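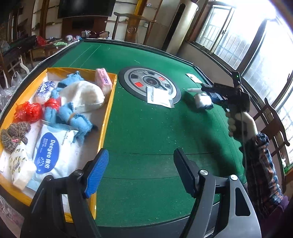 Knitted items and packages in a shallow box lid on a mahjong table.

July 2022
By the Rultance Neighbourhood Services newsroom

Residents in the Dullico area have until the end of the month to register for the second round of the Prometti Home Sorting Program, which helps households clear, sort and pack clothing and small goods without leaving home.

The first round reached 121 households and collected 1370 kilograms of clothing, soft toys and household linen. Goods in usable condition were passed on through four drop-off points, including the Thakur Street depot, and worn textiles were sent for recycling.

Rultance Neighbourhood Services said demand was strongest among older residents and families in smaller homes, where a spare room or garage was rarely available for sorting. Most participants worked in the living room, on whatever large surface they had – a dining table, a bed or, in several homes, a mahjong table.

Under the program, each household receives a sorting guide and a set of labels. Participants are asked to bring one box at a time to the table and to separate clothing, knitted goods and toys before anything is bagged. Paperwork found among clothes should be set aside and checked by a member of the household.

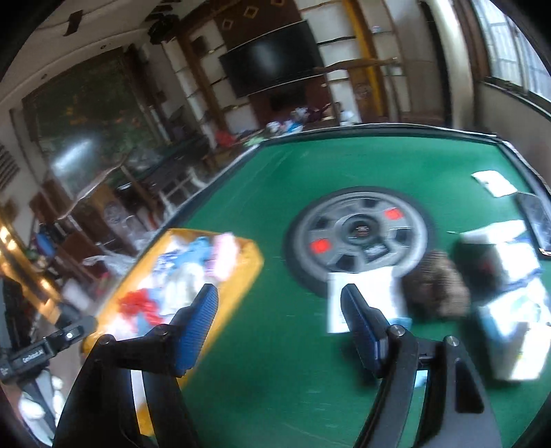 Folded clothes in an open box, with papers and cartons also on the table.

The guide has been revised following feedback from the first round. The earlier version asked residents to sort clothing by size, and many found this slow. The new version asks only that children's and adults' clothing be kept apart, and that bright or dark items which may run in the wash be packed separately from pale ones.

Small electrical goods, including tablets and chargers, remain outside the program and will not be accepted. Residents wishing to dispose of these items should use the e-waste cage at the Thakur Street depot during opening hours. Any personal information should be erased beforehand.

Packaging has also been a concern. Plastic bags are accepted for clean soft toys and knitwear but should be tied and labelled. Cardboard boxes may be reused provided they are dry and can be lifted by one person. Lids and shallow trays are suitable for sorting, although they should not be put out for collection.

There are 100 places available in the second round. Priority will be given to households that missed out earlier in the year – these residents have been contacted by letter and do not need to complete a new form. Other applicants will be placed in order of registration.

Registration forms are available at the Rultance front counter and at the Dullico library. Residents who need the form in another language, or who would like help carrying boxes to the kerb, should indicate this in the section marked "Additional support". Collection dates will be confirmed in writing.

This site uses cookies to improve your visit. By continuing to browse, you agree to our use of cookies. Manage preferences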